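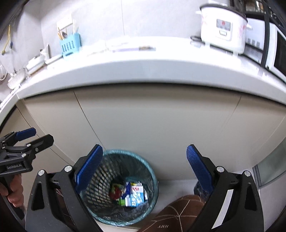

A mesh waste bin with its liner, on a kitchen floor.

Paper for Children: The Short Run of Zirnwood

Zirnwood was a monthly story paper for readers aged eight to fourteen. It ran for 58 issues under two publishers and is now difficult to find complete. The first publisher, Osagie, was a printer of trade catalogs with no earlier titles for children. It used the same presses and the same paper stock for both lines of work, and the early numbers have the narrow margins of a parts list.

Each issue carried one long serial, two short stories and a puzzle page. The serials were unsigned until issue 20 or so, when bylines began to appear in small type at the end of each part. The indexer Wenjie Xia has traced 296 separate stories and matched 209 of them to an author. The rest are likely to stay anonymous – the payment ledgers for the first two years are missing.

Osagie sold the title to Juveo, which already had a comic weekly called Sunon. Juveo cut the page size, added a second ink color to the cover and moved the puzzles to the back. It also began to reprint older stories under new titles, a practice that complicates any count of the contents. Xia's index lists reprints separately.

The last issue, dated August, ends with part four of a serial that had been announced in six. Sunon printed the two remaining parts the following winter, with new illustrations and the hero's name spelled differently.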